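先看泥，再看车：和底盘师傅Siobhán Moynihan聊短道泥地赛

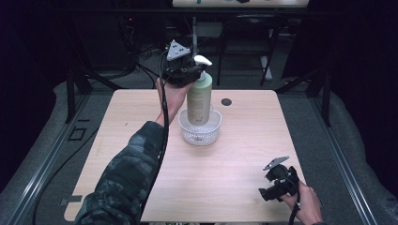 泥地短道赛最迷人的地方，就是赛道整晚都在变。下午洒过水的泥面又黑又黏，第一组预赛的车压上去，泥块能飞到护栏外面；到了决赛后半程，同一个弯道已经磨得发亮，像打过蜡的地板。Siobhán Moynihan在Nuttall车队管底盘，这些变化她能一口气讲一个下午。我在比赛前一天去找她，本来想先问问新车，结果刚坐下她就讲起了重心。浅色木纹桌面上有个白色网眼小圆篮，里面立着一只浅绿色按压瓶，她冲那边抬了抬下巴：“你看那个瓶子，篮子只围住下半截，泵头高高地露在上面。你推着篮子拐个急弯，瓶子底下老老实实跟着走，上面就想往外倒。我们的车进弯也是这样，我一整年干的活，就是决定让它倒多少、什么时候倒、倒向哪个轮子。”

我说大多数工程师都希望车身别倒。她马上来了精神。

“柏油路上是这样，泥地上要另说！泥地抓地力差，你得想办法把重量压到右后轮上去，轮胎才咬得进去。车身侧倾大一点，左前轮都抬起来了，看台上的人觉得吓人，我看着觉得漂亮。左前轮离地的时候，说明重量正往该去的地方走。当然也有抬过头的，那就是我没调好，回来车手会跟我讲，讲得很大声。”

讲得很大声的车手叫Princess Bañez，开9号车，今年是她在Nuttall的第二个赛季。星期三晚上她要在Bandivside跑一场58圈的决赛，我跟着车队去看了，所以这篇稿子前一半是赛前聊的，后一半是赛后在维修区补的，口气差得很远，请各位见谅。

Moynihan入行的路子有点绕。她最早在Turkarholm的赛道上开平地机，负责修整泥面，每个比赛日中午就到，洒水、翻土、压实，再洒水。“那几年我没碰过赛车，可我看过的弯道比谁都多。你坐在平地机上，走得那么慢，一圈一圈地看，哪里存水，哪里底下有硬芯子，哪里修了又修还是会起坑，你全知道。有一天晚上，一支车队的人跑来问我，二弯出口今天会不会干，我说会，最先干的就是那里，你们让车手往上走一条线。他们听了，那天跑得很好。后来他们每次来都先找我，再后来干脆说，你别开平地机了，过来吧。”

她到车队以后的第一件事是学焊接，第二件是学看减震器的曲线图。这两样都让她吃了苦头。“焊接是手上的苦，曲线图是脑子里的苦。”她说，“图上一条线往上走，我问人家，这在泥地里是什么意思？人家说，压缩阻力。我说我知道是压缩阻力，我问的是车手会感觉到什么。大家都不说话了。后来我自己拿着本子记，一边记图，一边记车手下车说的头一句话，记了整整一季，两边才慢慢对上。”

那个本子她现在还在用，当然已经换过好多本了。我翻了几页，里面写得非常杂：天气、风向、太阳落到看台后面的时间、泥的颜色，还有车手的原话，其中有些话不便刊登。Bañez的评语通常很短。有一页上只写着“像在推购物车”，旁边用红笔标了前轮转向不足和一串弹簧调整。另一页写着“好！！别动！！”，底下一个字的调整都没有。

“最难的就是那一页，”Moynihan指着说，“车好的时候别动，听着简单吧？可是赛道在变啊，你不动，车就跟着赛道变坏了。你要动，动什么？动多少？预赛好用的车，到决赛往往太紧。”

她说的“紧”和“松”，刚看泥地赛的朋友可能会糊涂，我也糊涂过。紧，就是车头不肯往里转，方向打了，车还想直着走；松，就是车尾太活，动不动就往外甩。泥地车本来就要带着角度过弯，所以一般会比柏油车松一些，可松到车手要一直救车，轮胎就烧得快，直道上也没有速度。赛道湿的时候，车可以调得硬一点、松一点；赛道干了、滑了，就得让它软下来，让重量慢慢地、稳稳地过去。

“慢慢地，这个词我每天都讲。”她说，“滑的赛道上，你做什么都要慢半拍。油门慢，方向慢，弹簧也得慢。可是你跟一个二十几岁的车手说慢，她会瞪你！我就换个说法，我说你要温柔。她说温柔她懂，然后照样一脚油门。”

问到弹簧，她站起来去架子上拿了一根，递给我掂。我对重量毫无概念，只好说挺沉的。她笑得很开心，说这根其实很软，200磅的，用在哪个角她不肯讲。“别的队也看你们网站的。”她又去拿减震器，说今年换成了Sosov的，最大的好处是拆装方便，两场预赛之间的那点时间够她把阀片换一遍。说到这里她忽然收住，问我是不是录音了，我说录了，她想了想，说那也没关系，反正大家在维修区伸长脖子就能看见。

轮胎又是另一门学问。泥地胎要自己刻槽、自己切细缝，用电热刀一道一道地刻，刻浅了排不开泥，刻深了胎块会撕掉。Nuttall负责轮胎的是Graham Oakley，话不多，我去的时候他正蹲在地上刻右后胎，头都没抬。我问他一条胎要刻多久，他说看胎。我问他今天刻什么花纹，他说看天。Moynihan在后面笑得直不起腰：“你现在知道我每个星期怎么过的了吧！不过你去看他刻出来的胎，边是边，角是角，跑完一场拿回来，磨损匀得像尺子量过的一样。我宁可要一个会刻胎不会说话的，反过来就麻烦了。”

Oakley倒是主动跟我说过一句话，是在我准备走的时候。他说：“左后别忘了量。”后来我才弄清楚，他说的是左右后轮的周长差。泥地椭圆赛道只往左转，右后轮要比左后轮大一圈，车自己就愿意往左拐。这个差值会随着胎温和气压变，所以每次上场前都得量，量完再放气或者打气。他大概以为我是来帮忙的。

比赛那天下午，Bandivside热得厉害，七月的太阳把停车场的碎石晒得发白。赛道那边一遍一遍地洒水，洒下去的水眨眼就不见了。Moynihan一到就往弯道走，进了一弯，蹲下来用鞋跟磕泥，又用手指抠了一点搓开，再走到弯道上沿，看那一道还没成形的泥埂。赛车手管它叫垫子：车轮把松泥甩到外侧，堆成一条，右后轮靠上去就有了依托，速度可以很快，离墙也可以很近。

“今晚垫子会很高，”她回来就说，“而且会很窄。她会喜欢的。我不喜欢，可是她会喜欢的。”

Bañez确实喜欢。她是那种远远看见垫子就会笑的车手，身材不高，走路很快，说话更快。我问她靠着墙跑怕不怕，她说：“怕呀，当然怕！可是上面那条线一旦顺起来，你会觉得整台车是挂在那里的，你什么都不用做，它自己就过去了。下面那条线也快，但是下面那条线要动脑子，要等，要忍。Siobhán老让我走下面。我们两个为这件事吵过无数次，连去吃饭的路上都在吵。”

“她说的‘什么都不用做’，你别信。”Moynihan插话，“我看过车载数据，她的方向盘一直在动，动得可细了。她自己不知道而已。”

预赛Bañez起步很好，拿下小组第二，前面是老对手Denise Bunting。Bunting在这条赛道上跑了很多年，路线干净得让人羡慕，几乎看不到她修方向。赛后两队的人碰到一起，互相问车怎么样，互相都说不怎么样。我站在旁边听着，觉得两边都在说谎，而且都说得很愉快。

从预赛到决赛中间隔着别的组别，那段时间才是Moynihan真正忙的时候。她一会儿看赛道，一会儿看天，一会儿看别人的车出弯时后轮吃不吃得住。太阳落下去以后，洒水车又出来了一趟，她停下手里的活，一直盯着那辆车的水洒在哪里。“只洒了上半边，”她嘀咕，“好，好，那下面要干了。”然后她回头就让人把右前的弹簧换掉，左后再降一点。Ashley Fothergill是队里最年轻的技师，钻到车底下去了，只有两只鞋露在外面，一边拧一边大声报扳手转了几圈，Moynihan在本子上记。

我问她有没有把握。她说：“没有。有把握的那天我就该退休了。可是我有个想法，这个想法挺好的，我们去试试它！”

决赛一开始就快得让人喘不过气。绿旗落下，Bunting从杆位冲出去，贴着下线，稳稳当当；Bañez从第二排起步，第一圈就上了垫子，右后轮擦着泥埂，灰尘在灯光底下像一面墙。前二十来圈她追得很凶，每次出二弯都能贴上去，到了三弯又被拉开。看台上的人全站着。我旁边有位老先生把热狗举在半空，好几圈没往嘴里送。

黄旗出来的时候比赛刚好过半，有台车在四弯打横，好在车手自己走出来了，朝看台挥了挥手。重新起步以后，赛道就完全是另一条赛道了。垫子越推越高，越来越靠墙，中间那一道发黑发亮，谁踩上去谁打滑。Moynihan一直站在维修区的土坡上，没有坐，也没有怎么说话，只在Bañez有一圈忽然从上面掉到下面的时候，喊了一声“对！”，嗓子都劈了。

那一圈是整场比赛最好看的一圈。Bunting为了防上面，出二弯时往外放了半个车身，Bañez正好切到里面，收油收得很早，等车头转过来，再一点一点地加。她在那条要动脑子、要等、要忍的线上，跟Bunting并排跑完了整条后直道，进三弯时已经领先一个车鼻子。接下来两台车你来我往，有一圈终点线前是9号车在前，下一圈又换回去。我的笔记在这里完全看不懂了，只有一堆箭头。

最后的结果是Bunting赢了，Bañez第二。末尾几圈她又回到垫子上想再搏一次，右后轮在四弯蹭了墙，车身晃了一大下，她救回来了，可差距也就定下来了。

车开回维修区，右侧的车身板瘪了一块。Bañez摘下头盔，满脸是汗，第一句话是：“我知道，我知道，我应该留在下面。”

Moynihan说：“我还没开口呢。”

“你的脸开口了。”

然后两个人抱在一起，又拍又笑，谁也看不出她们刚刚输了一场比赛。Oakley已经蹲到右后轮旁边去了，手掌贴着胎面慢慢摸了一遍，站起来，对着我点了点头。我猜这是他的赛后采访。

等人散得差不多了，我和Moynihan坐在拖车的后门板上继续聊。她手里拿着本子，可一直没写。我问她，那个下午的想法，最后算不算对了？

“对了一大半。”她说，“下线到了后半程还能走，这个我是赌对的，她下来的那一圈，车乖得不得了，你看到后轮了没有？一点都没有空转！我做了这么多年，就为了看这种东西。可是我把车调得适合下面，上面就吃亏了，她最后上去的时候，车没有给她足够的支撑。她没抱怨，她觉得是自己心急。我觉得一半是她的，一半是我的。明天我们看数据，看完肯定还要再吵。”

我又问，要是再来一次，会不会干脆给她一台适合上线的车，让她痛痛快快跑一场。她想了很久，拿本子敲着膝盖。

“有时候我也这样想。车手喜欢什么，就给她什么，她高兴了，速度自然就来了，很多车队是这么干的，成绩也不差。可是我以前开平地机嘛，我总觉得赛道才是主人，它今天要你走哪里，你就得走哪里。她刚来的时候只有一条线，现在有一条半了。等她有了两条，你再来看！那时候坐在看台上的人有福了。”

我提到她在Turkarholm的那段日子，问她还想不想念。她说想，特别想中午刚翻过的泥的味道，车队都还没到，整条赛道就她一个人。前阵子她回去过一趟，现在的平地机师傅让她上去开了一圈，她下来以后忍不住给人家提意见，说三弯中间那块硬芯子还在，得往下挖。师傅说知道，年年挖，年年还在。

“我听了特别高兴，”她说，“真的，像碰到老朋友一样。”

车队的下一站正是Turkarholm。那边的看台离赛道非常近，前排能坐将近200人，泥块飞上来是常事，常去的观众都自带护目镜。我问Moynihan有什么要提醒第一次去的观众，她说，早一点到，看洒水车，别光看赛车。看它在哪里多停了一会儿，哪里一带而过，到了晚上决赛，你就会发现自己比身边的人早两圈知道该往哪里看。

说完她跳下门板，去看Fothergill拆那块瘪掉的车身板了。远远地还能听见Bañez的声音，她正拉着Bunting车队的人，比划自己在后直道上是怎么超过去的，手举得很高，右手那台车怎么看都在垫子上。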